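The Slow Hands at Kuna

By Sebastian Barbu
06/11/2025

The first thing the managers at Kuna want you to know is that nobody is losing a job. I heard it in the parking lot, again in the hallway, and once more from Ovidiu Lazăr, the operations director, before I had my coat off. I have been writing about warehouses long enough to get nervous when a sentence comes around that often.

Kuna packs kitchenware for other companies. Bowls, mostly, and lids, and the odd colander. Sets arrive in bulk and have to be nested by size, checked for scratches and boxed. Up to 400 sets go out in a shift, and until this year every one of them passed through human hands. In May the company set up a trial bench with two arms on it, next door to the packing floor.
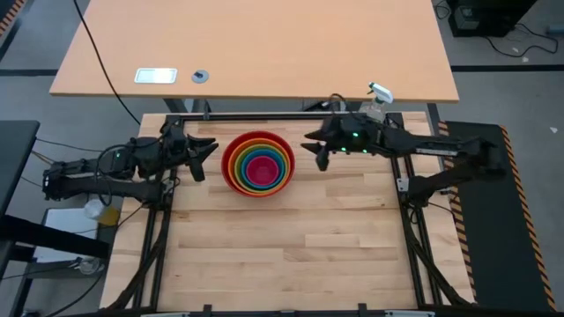 Lazăr calls the bench an investment in people. The idea is that packers take turns there, teaching the arms to do the nesting, and come away with a new skill. I asked what the skill was called and whether it paid more. He said the pay bands were under review. I asked when the review would finish and he offered me coffee.

Petrică Sârbu has packed bowls for Kuna longer than Lazăr has worked there. He was among the first to put his name down for the bench, partly out of curiosity and partly because his wrists hurt. "On the line I don't think about a bowl," he told me. "Over there I think about nothing else." He can nest a set while talking about his daughter's driving test. Explaining to an engineer how he does it took him most of an afternoon, and he still isn't sure he got it right.

What he finds hard to explain is mostly the rim. A packer feels for the edge, tips the bowl a little and lets it drop into the next one, and the fingers sort out the rest. The arms have no such luck. They get a pointed black finger hovering over the rim of a green bowl, and a shiny curve below it that throws the ceiling lights back. A person squints and moves on. Costel Bălan, who runs the night crew, thinks the engineers picked bowls because they looked easy, and that somebody should have asked the packers first.

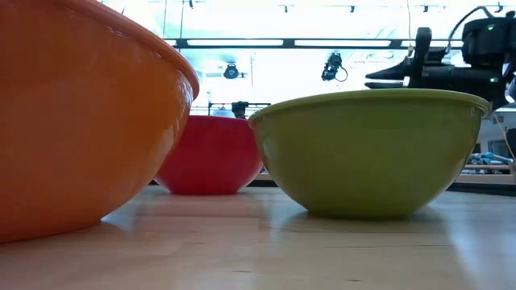 The part that bothers me is the targets. Since the trial began, the hours packers spend at the bench have come out of the line's staffing, and the line's numbers have stayed where they were. Bălan's crew is two people short on a bad night. Lazăr says this is temporary. Sârbu says his wrists feel better on bench days and worse on the days after – he is catching up.

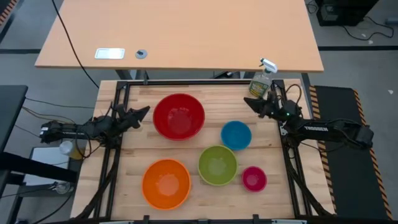 Bowls of different sizes on the trial bench at Kuna.

There is a case for the thing, and I'll make it. Nesting is dull and hard on the joints, and I met no one who would miss it. If the arms ever take over the worst of it and the packers keep their hours, I'll come back and write that.

But I asked Lazăr to put the promise about jobs in writing, and he said it was more of a commitment in spirit. Bălan laughed when I passed that along. Sârbu didn't. He has his name down for the bench again next month, and he still hasn't heard about the pay bands.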